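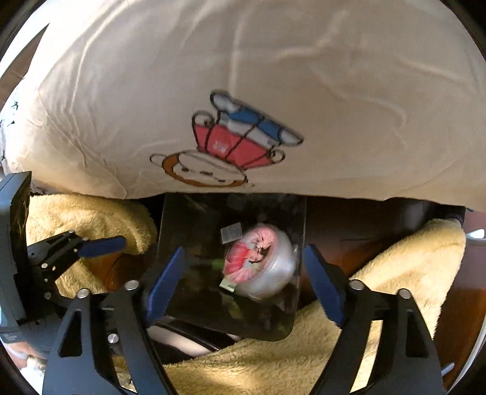

Rawan Awad would like it known that a hand-held gripper is the easy half of a robot. The arm is the half that eats your savings, she told me, and she hasn't bought one yet.

June, byline: Features desk

Neither have I. My build began in the shared workshop at Samstead, where I cut the links and lost 115 screws to the floor, and moved home once the workshop discovered my filing system. The plans are called Zenley. They list 327 steps, and step one is "clear a large table." I own a bed.

Fingers are where the arguments start. The Samstead crowd likes a stiff finger and a strong squeeze - fine for bricks, less so for anything you'd like back. I went softer, after much filing and one ruined shirt. Sewing supplies make good judges, being small, round and eager to roll under furniture. With the blue ribbed pads at either end of a spool of black thread, I felt the sort of pride most people save for their children. Then I went back to the wiring.

Step 328 doesn't exist. I checked.

COMMENTS

Huenchumán: Which screws? Mine strip if I look at them.

brirthorpe_bench: Pads first, then links. Learned it backwards.

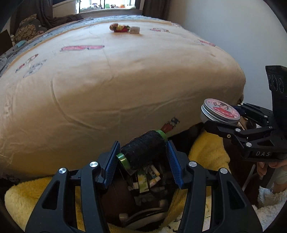
Contact us | Copyright | Back to top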